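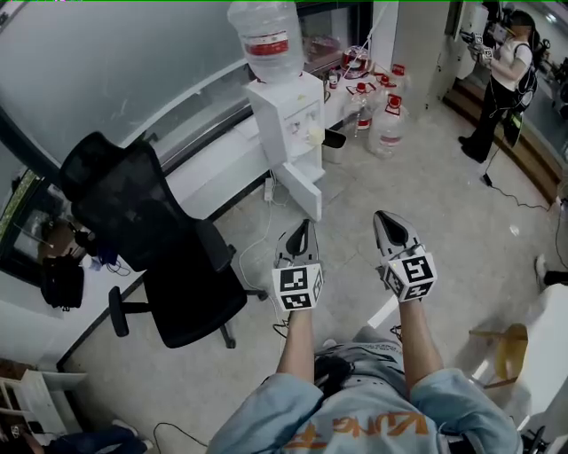 5.2 Pose jumps in the hand-held recordings

Of the 1,608 episodes recorded with the Dorik grippers, 19 contained a sudden jump in the estimated position of one gripper. The jumps were first noticed in October, when a policy trained on the Starkonlow set drove the arm into the front panel of a water dispenser during replay. The arm stopped on its force limit. The dispenser was scratched but still usable, and one finger pad had to be changed.

We had assumed at first that the fault lay in the policy. Replaying the raw trajectories without it gave the same sideways movement at the same point in the task, so the error was already in the training data. In each bad episode the estimate moved by several centimetres between one sample and the next, stayed there for a short time and then returned. Our smoothing filter made matters worse. It turned the jump into a fast but possible-looking movement, and the speed check that should have rejected the episode let it through. 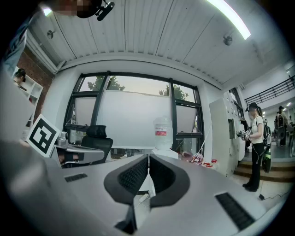
Figure 2. View from one of the hand-held grippers. Another operator, on the right, wears a backpack and holds a gripper in both hands.

Two causes were found. The more common one was a wrong match on the marker cubes. When only one face of a cube could be read and it was seen at a shallow angle, the solver had two poses that fitted almost equally well, and it sometimes chose the wrong one. Reaching towards a tap or into a narrow space made this more likely, as the hand turns and hides the other faces.

The second cause was a loose connector on the cable between gripper and backpack. It dropped the inertial data for about half a second at a time. The recorder filled the gap with the last good value and wrote nothing to the log. With the inertial data missing, the solver had no means of choosing between the two poses. Operators had no warning of this during recording, and the status light on the backpack stayed green throughout.

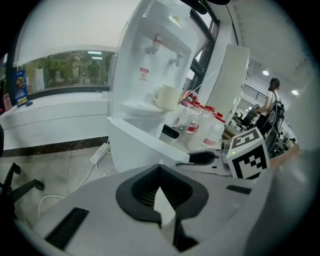 Stekholm replied to our fault report that the recorder was behaving as designed, and that holding the last value had been chosen to stop short gaps from ending a session. They added that a gap flag could be written to each sample if users were willing to accept larger files. We accepted this, and the flag is used in all later recordings.

The speed check now runs on the unfiltered poses, and any episode with a flagged gap is held back until it has been looked at by hand. The affected episodes were removed from the Starkonlow set and the policy was trained again from the start. We did not test whether the older Yeom recordings have the same fault. They were stored after filtering, and the raw poses were not kept.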